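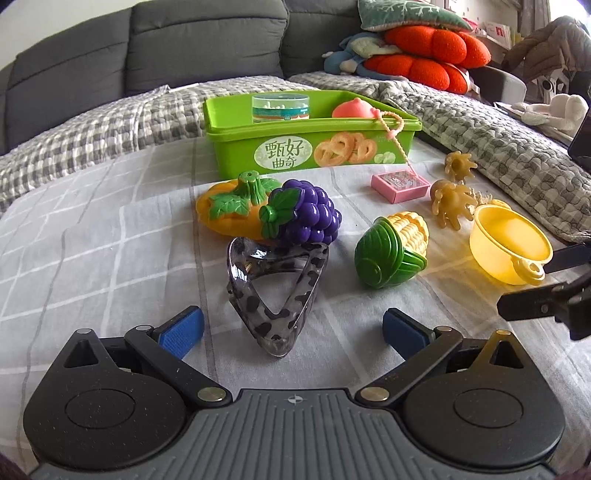

Open day set-up, section 4: Tidy-up demo (Pranstead site)

1. Put the green box mid-surface, toys in front.
2. Open both grippers fully before you start – jaws wide, hands off the pads.

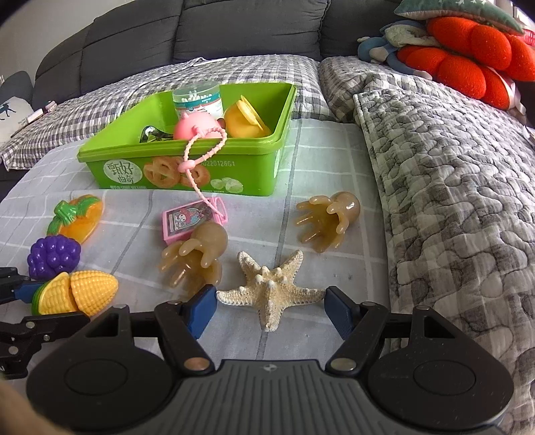

Fig. 4-2. Fingers open on either side of the starfish.

3. Close slowly. Lift, move over box, release.

CAUTION: Visitors stay behind the tape untill both grippers are down.
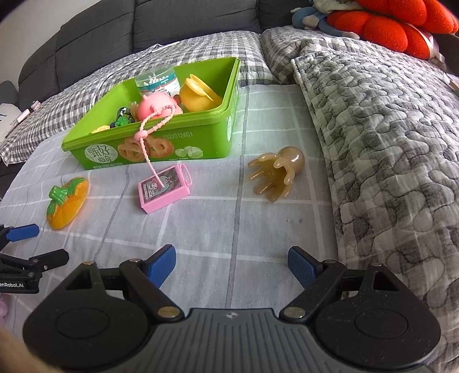
Youssra El Fassi asks that guests get one full try each, even if teh line is long.

4. Reset between guests. Log the run in Plikar.

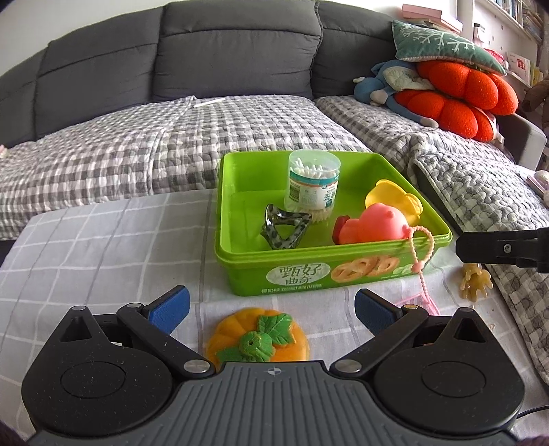 Tanner wrote back that 47 runs is plenty for one afternoon.

Note: stop at 47, then power off.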